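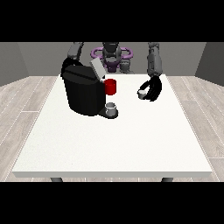 I've been playing Keritham for most of July now, 45 hours according to the save file, and I still can't decide whether I love it or just like having it on. It's the new life sim from Okent, the lot who made Sinau, and if you played that one you'll know roughly what you're in for. You get a flat, a job and a town full of neighbours who want things from you at all hours.

I bought it on the laptop first and then again on the console when it went on offer (yes, I know). The laptop version is the better of the two. Loading is quicker, the text is a size a human being can read, and you can drag things about with the mouse instead of nudging them with a stick. On the console I gave up decorating altogether and just lived with whatever came with the flat.

The jobs are where it shines. I started at the post office, got moved to the ferry and ended up running the radio station, and each one plays like its own little game. The ferry was my favourite - you're steering, taking fares and keeping an eye on the weather all at once, and I sank it twice! The radio station is a bit thin by comparison. There are 278 songs in the library and I swear I heard the same accordion one every evening.
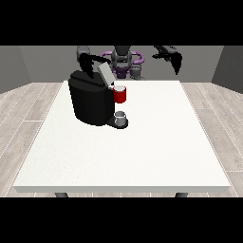 Coffee machine with its lid up.

My big moan is the licence agreement. Okent has handed the mod shop over to Nguyen-Tran, and before you can upload so much as a curtain pattern you have to click through 177 paragraphs of terms. I did read them, over two evenings, and as far as I could make out they can sell your stuff on and you get shop credit in return. If you spent years making free bits and pieces for Sinau, that's going to sting. You can skip the shop completely and the main game doesn't suffer, but I'd have liked a plain opt-out.

Bugs: a couple of crashes, both while saving, and a neighbour who got stuck in my bath for a week of game time. The last patch sorted the bath.

Worth full price on the laptop if you liked Sinau. On the console I'd wait for another sale, and turn autosave on before you go anywhere near the ferry.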